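Chapter 7
Thin-Film Carrier Bags in Household Use

7.1 Scope of the chapter

Chapter 6 dealt with rigid containers, whose shape is fixed at manufacture. A carrier bag made of thin plastic film has no shape of its own. It takes its form from the load, from the way it is held, and from the surface on which it is set down. This chapter covers the behavior of such bags between the store checkout and the kitchen counter, with attention to load distribution, closure, and the visibility of the contents.

Readers who have completed the exercises on film gauge (Section 4.3) will find the notation unchanged. Handle failure is treated separately in Chapter 8.

7.2 The bag at rest

While a bag is carried, the film is in tension between the handles and the base. When it is put down, the tension is released and the side walls fold over the load. Three zones can then be separated for study: film in contact with an item, film bridging the gap between items, and slack film carrying no load at all. The third zone usually includes the handles and the mouth.

Contact film tends to lie smooth over rounded produce. Bridging film creases, and the creases follow the line between neighboring items. Slack film collapses into flat folds, where several layers may lie on top of one another.

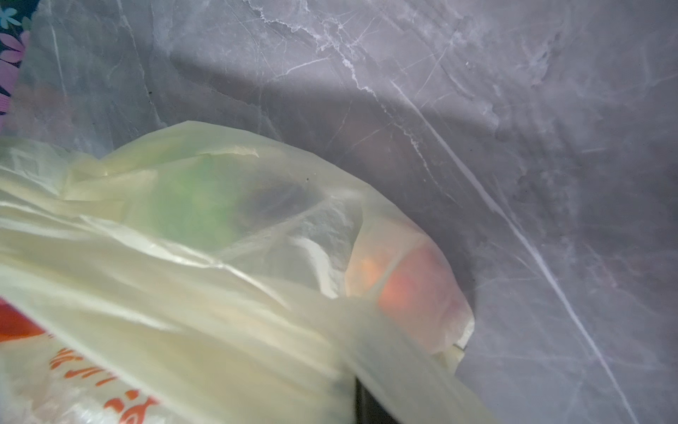 Figure 7.1 Translucent shopping bag with mixed contents on a gray marble surface. Note the film drawn across the rounded orange-red item.

The optical effect of layering is easily observed. A single layer of translucent film passes enough light to show the color of an item pressed against it, but fine detail is lost. In Figure 7.1 the green item appears as a soft patch, and the long fold at the lower part of the bag is creamier and more opaque than the film near it. Color is therefore a better guide to the contents than outline, and neither is sufficient to identify an item with certainty. Peaches, tomatoes, and apples are readily confused under film.

7.3 The Dadlow trials

Much of the data in this chapter comes from the Dadlow household trials, in which 534 packed bags were set down on hard counters and left undisturbed for 200 seconds. Spread was measured at the base before and after the interval. Bags with knotted handles spread less than open bags of the same load - a result later repeated by Lorberg with a heavier film. The full tables are given in Appendix C.

Two terms from the trials are used from this point on. The "lobe" is any bulge formed where film is drawn tightly around a single item at one end of the bag. The "strap fold" is a flattened length of slack film, whether it originates at a handle or at the mouth.

7.4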